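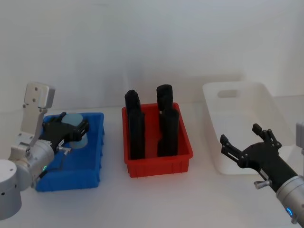 Three bins on a white tabletop

Ticket: celebrity profile shows wrong net worth
Status: closed, grudgingly

Reported by a reader on the Lollitz entertainment site. The page for Skindix, a singer with one hit and two cookbooks, gave a net worth of $1,450. Her publicist wrote in 6 times before lunch. The figure should have been $18 million.

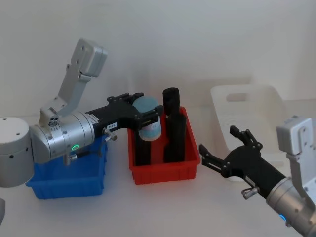
Siham Sabbagh
Page Support, Lollitz

Oct 25, 2022. Checked the article first. The writer had it right in the body text, wrong in the fact box, and missing from the headline, so readers could pick whichever they liked.

Cleared the cache. No change. Cleared it again with more feeling. No change.

Found that the fact box pulls from the old Bamside feed, which we were told was switched off when the Ebrahimi template went in. It was filling the net worth field with the price of her tour jacket. Three other actors were listed at the price of a signed poster.

Pointed the box at the article's own figure and reloaded the page. Skindix is rich again. The same fix is now on the other three profiles. Her birthplace still reads "Medium," and I've opened a separate ticket for that.

Comments

popcornlady: I liked her better at $1,450. Relatable.

deskfan18: Is the jacket still for sale?

M. in Ohio: Her age is wrong too, but I think she did that one herself.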